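Folding day at the Clesus building: the tea towels get a home at last

April 2022

Regular readers will remember my moan in February about the state of the cloth drawer in the shared kitchen at Clesus. Well, I have news! The drawer has been emptied, the cloths have been washed, and we now have a proper shelf with proper folded piles on it. I went along for the afternoon meaning to stay for ten minutes and write a few lines, and I ended up with my sleeves rolled up like everybody else.

For those who've never opened that drawer (lucky you), it was the one to the left of the sink that you had to yank. Over the past few years every tea towel, duster, napkin and dishcloth in the building had found its way in there, and once something was in, it stayed in. We took it all out and spread it on the big table, and the final count was 101. One hundred and one! I'd guessed 30, and I was thought to be exaggerating.

Of those, 80 were worth keeping. The rest had holes or scorch marks, or had gone so thin you could read the paper through them, and they've gone into the rag bag for the bike shed. Three turned out to be pillowcases. If you're missing a striped pair and a plain one, they're on the hook by the back door.

Then came the folding, and this was where opinions came out. I was brought up to fold in half, in half again and then in thirds, with the hem tucked inside. The Papadopoulos café downstairs, which lent us its spare ironing board (thank you!), rolls everything, and I can see why, as you get a lot more into a basket. We tried both and settled on flat folding for anything bigger than a dishcloth. The trick with the plain cotton ones is to pinch the cloth in the middle first, give it a shake, and let the sides drop before you start lining up corners. If you begin with a corner you just chase creases about the worktop. I've been doing it wrong for most of my life, so I'm passing that on with some feeling.

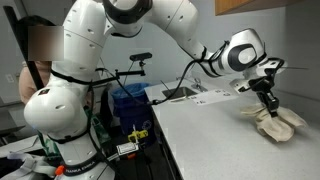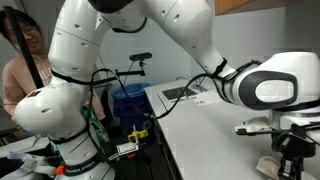
Margins of error with corners are a sore point, according to one reader from the second floor, who wrote in after I'd put a note round about the new shelf. Her view is that we've all gone soft on the ironing. A tea towel that hasn't been ironed will never fold square, she says, and a pile of them will lean over within the week however nicely you pinch the middle. She also wants it known that she bought at least four of the linen ones herself and would like them used for glasses only, please. I've put a label on them.

She may well have a point about the leaning. When I popped back a couple of days later the front pile had a definite tilt to it, and I straightened it up and said nothing.

The shelf itself came from Ekov, the second-hand place by the canal, and it fitted the gap beside the fridge with a finger's width to spare. We paid 48 pounds for it out of the kitchen tin, which still leaves enough for a new washing-up bowl. There was some talk of getting a set of those matching baskets from Vamov too, but they wanted more for the baskets than we'd paid for the shelf, so for now it's two old fruit crates with a bit of lining paper in the bottom. They look rather good, if you ask me.

How it works from now on: clean cloths on the shelf, big ones at the bottom, dishcloths in the left-hand crate, napkins in the right. Used ones go in the bag under the sink, and the bag goes in the machine when it's full. Please don't hang wet things over the oven door, they block the dial and it drives me up the wall. The old drawer has been wiped out and now has the foil, the baking paper and the string in it, and it opens with one finger. I keep going in to have a go.

Next on the list is the cupboard with all the plastic tubs, where by my reckoning there are roughly twice as many lids as tubs. I'd like to do it before the summer if enough people fancy it. Bring any lids you've got at home that belong to us, and if you have tubs without lids bring those as well, because we might just be able to marry a few of them up. I'll put a sheet on the fridge for names, and the café has already said we can have the ironing board back whenever we want it, though I can't think what we'd do with it for tubs.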